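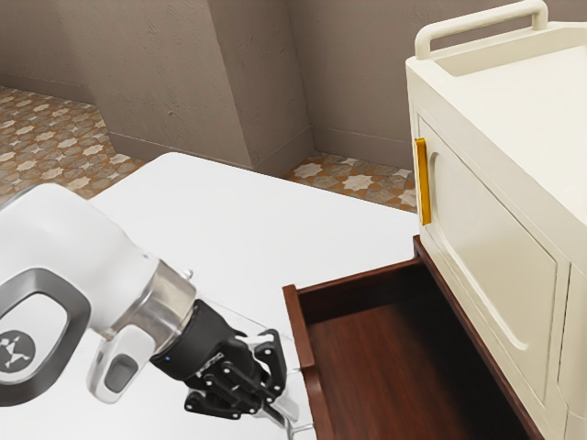 3. Equipment plan and budget

3.1 Starting point

Our project group received a budget of 1,814 euros from the department for the spring term. The robot arm belongs to the laboratory and costs us nothing, so the money is only for the parts that we must add. At first we wanted to order everything in the first week. Our supervisor advised us to plan the cell in simulation before any order, and we followed this advice.

The simulated cell has a white table, a cream cabinet beside it and a wooden drawer which stands open next to the table. The arm carries a black parallel-jaw gripper. The task is to take a part from the table and lay it down in the drawer.

3.2 What we needed to decide

The most difficult question was the gripper. The laboratory has one gripper of the parallel type, but it is shared with another course and we can use it only in the morning. We compared a second gripper from Brimo with a rental from Soltbridge. The Brimo gripper would take 1,501 euros of our budget, with the mounting flange included. Soltbridge asks 400 euros for the term, but cable and flange are extra, and the offer did not say clearly who pays if a finger breaks. We wrote to them two times and the second answer was better: normal wear is covered, a collision is not.

The second question was the furniture. In the simulation a drawer can be as smooth as we want. A real drawer has friction and some play in the rails. We asked Jendeo for a small cabinet with a bar handle, because a bar is easier to grasp with two fingers than a round knob. They could deliver in March.

The third question was the camera. Transparent parts are hard for the depth camera which we already have. In simulation we also put a transparent object close to the gripper, and its outline on the white surface is very weak even for a person. We looked at a polarization camera from Yazzie, but its price alone was higher than our complete budget. We removed it from the list.

3.3 Decision

We chose the rental. The list which we handed in is as follows:

Gripper, rental for one term (Soltbridge): 400 euros
Flange and cable: quoted separately
Cabinet with drawer (Jendeo): quoted separately
Table cover, dark and matte: from laboratory stock
Spare finger pads, 4 pieces: quoted separately

The dark cover was added late. White parts and clear parts on a white table gave us too little contrast in our first tests, and a cover is much cheaper than a new camera.

3.4 Open points

The height of the real table is not yet fixed. The drawer must be slightly lower than the table top, otherwise the arm has to lift the part over the side wall with more distance than we planned. We will measure again when the cabinet is delivered. Delivery can take up to four weeks, and during this time we continue with the simulation and with the shared gripper in the morning hours.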